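Is the Ladarer home package worth it for bedroom laundry pickup?

Asked by Wing-yan Chien, November 22, 2022

We run a small guesthouse and Prirkix has quoted us for a Ladarer humanoid with what they call the bedroom package. It is meant to pick up towels and clothes and put them in a container by the bed. They gave me a demo in one of our own style of rooms, gray bed base, rug at the foot, light strip underneath. I liked it but a demo is a demo. Has anyone lived with one?
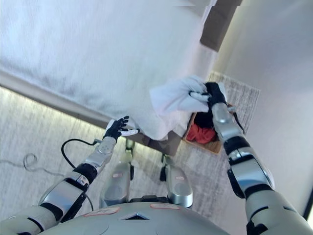
My main questions are whether it copes with towels left on top of the bedding, and whether the monthly service plan is needed. The plan covers remote support and 2 site visits a year. We have 37 rooms and I would start with one robot on one floor.

3 answers

Evanthia Mitsotakis-Vlachou
We have had ours since January. Clothes and small towels are fine. Big bath towels are slower, and you should ask for a test with one spread over the end of the bed, as guests leave them that way. Ask them to try a small cloth on a large towel of the same color too. Ours used to grab both. It got better after an update, but I still check.

Put the basket close to the foot of the bed and keep it in the same spot in every room. We lost a lot of time before we worked that out.

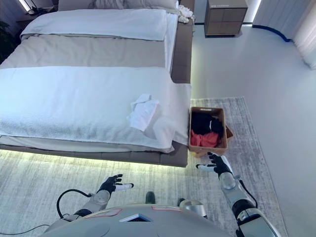 As for the plan, take it for the first year. The setup guide is 70 pages and skips the part about adding a new room. Support did ours over the phone in one afternoon. After that you can probably drop it. Also ask who pays for hand repairs - our contract did not say, and we had to argue.

Siu-ming Ko
Depends what they are charging. I would just hire someone part time.

Yee-man Lu
I only had the trial from Drotamcombe, same robot but a different seller. Two things to check. Get the spare parts price in writing, and measure the gap between the bed and the wall in your narrowest room. One of ours was too tight for it to turn and they had not asked. The trial fee came off the purchase price with them, so see if Prirkix will match that.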